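Search tickets Go

Ticket 3-98, Flindale garment care
Status: open
Assigned: Karthik Jayasinghe

Fault: brown-grey knit jumper loses its shape in storage. Customer rolls it and keeps it on the bed with other clothes.
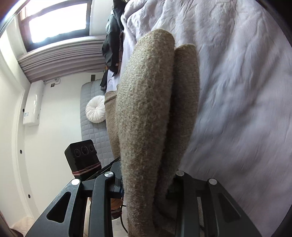 Rolling is ruled out as a storage method for this yarn. Advised customer to unroll the jumper, lay it on the bedding with the sleeves straight and leave it 15 minutes before folding.
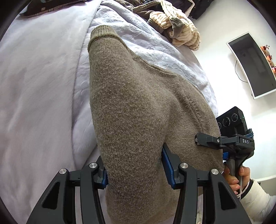
Ribbed cuffs are to be eased by hand, no pegs. Fold once at the waist, sleeves in. Colour care sheet sent. Awaiting reply.

Contact Flindale support | © Flindale | Back to top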